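双臂分拣台试用：收电池这种杂活，机器能接手了吗

分类：评测
2026年8月9日

家里和车间都有一类没人爱干的活：把散落的小零件、旧电池捡起来，分到盒子里。Cuneris 这套双臂台子卖的就是这个。我在 Drondbridge 试了 2 天，只看它收电池。

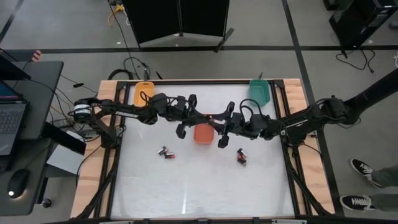

Fiona Mowat
特约评测员，负责家用与车间工具

台面是白色的，浅色木框，边上有黑色铝型材导轨。两条黑色机械臂从左右两侧伸进来，料盒三个：橙黄、青绿、珊瑚橙。小电池分两堆放在中间那个盒子前面。

散开的电池好办，夹爪对准了就能拿。挨在一起的麻烦一些，它常常先把旁边那节碰歪，再重新找位置。我一共让它抓了 2,053 次，掉落不算多，多数时间花在犹豫上。同样一堆电池，我用手收要快得多。
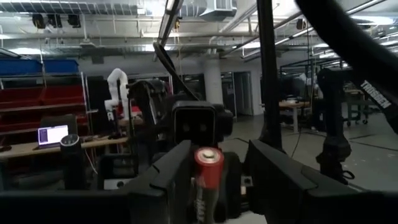
文／Fiona Mowat

夹爪的两根手指又宽又厚，夹单节圆柱电池很稳，立着也能夹住。手指后面的方形传感器壳离电池很近，清洁时要留意那两个小镜头孔。

换成别的活就不行了。叠毛巾试了 16 次，没有一次能看。拧瓶盖要另买 Gilov 的夹爪，我没有试。

安装也要算进去。线缆多，占地不小，普通厨房放不下。小车间如果每天要分拣超过 2,000 件同样的东西，可以考虑；家里用，我建议再等等。Pringle 那边说 12 月有新版软件，到时候我再测一遍叠毛巾。

优点：夹持稳，能连续干
缺点：慢，线多，换任务要重新调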